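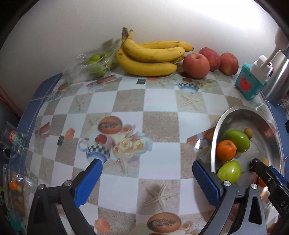
2 min read

1/ Fruit on the kitchen table, sorted by what it does to its neighbours. A short thread on storage without a larder, as practised in a flat in Primiditz with no cool room and a fridge the size of a bedside cabinet.

2/ Layout at present: limes in a clear plastic bag, then bananas, then three red apples, all along the wall. Mixed bowl at the front. The bananas are speckled, so they are next in the queue.

3/ Apples and ripe bananas both give off ethylene. Side by side they hurry each other along. Acceptable if you intend to bake this week. Otherwise put the apples at the other end of the table, or in the fridge drawer if you have one that shuts.

4/ Limes dry out before they rot. A bag slows that down. Leave the neck slightly open or you get condensation, then a grey patch on whichever lime is at the bottom. In the fridge they keep for weeks.

5/ The bowl is shallow stainless steel. I moved to it from a deep ceramic one that held more and hid more. Two layers is the limit. With mandarins the failure is nearly always underneath, and you find it by smell.

6/ Kiwi: if hard, leave it near the apples. If it gives at the blunt end, eat it or chill it. One soft kiwi under a mandarin makes a considerable mess.

7/ Green fruit stays out of the fridge until it has coloured, if it is the sort that colours. Tomatoes picked green will usually turn in a bowl, slowly. Cold stops them and they don't properly restart.

8/ On the cloth. Oilcloth, glossy, white and beige checks with starfish, roses, buns and teacups. Bought as an end of roll from Sengar, 400 g/m2 according to the ticket. It wipes clean. It also holds a film of juice that you cannot see until the light comes across it low.

9/ Procedure: lift everything, damp cloth, washing-up liquid, second damp cloth, dry. No scouring pads. The print goes first and the coating follows. My previous one lost half a border that way.

10/ Do not put washed fruit straight down on it. Water sits under the fruit and has nowhere to go. Drain first -- a tea towel is enough.

11/ Someone will ask about banana hooks. I had one from the Skedilitz catalogue. It stopped the bruising on the underside and made no difference I could measure to ripening. It now holds oven gloves.

12/ Wrapping the stems in film does a little, mainly if you separate the bananas and wrap each one. I did this for a month and roughly 2 days was the gain. I no longer do it.

13/ Next thread: onions and potatoes, and why the Zirnden market sacks are better than the crate they come in. Probably in May, when the new potatoes are in.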